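Notebook, Notillow cell — Wednesday, January
Entry by N. Naidoo; read by P. Jacobs

Purpose: re-teach of the tool tip after replacement of the shaft collar. The previous tip offset was retired at run 871, when X. Ndlovu recorded a steady drift to the left.

The collar screws were tightened in two passes and marked with paint pen. The arm was then jogged at 5 percent speed to the reference point, and the vertical offset was entered by hand. The board was not unclamped at any stage — its position in the work frame therefore carries over from the last entry. 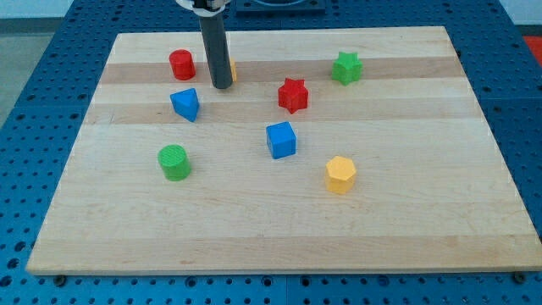
Shaft tip just above the board, left of the red star. Blocks as set out for the push check.

The push check consisted of 28 moves at reduced speed. All were completed without a stop. Contact height was even across the near half and around 1 mm low toward the far edge. A. Kekana considers this a leveling matter and not a fault of the tip.

Outstanding: shim the far side of the board and repeat the height readings. F. Nkosi holds the key to the Joubert cabinet, where the shims are kept. The old collar is bagged and labeled on the shelf. Speed limit remains in force until the readings are signed.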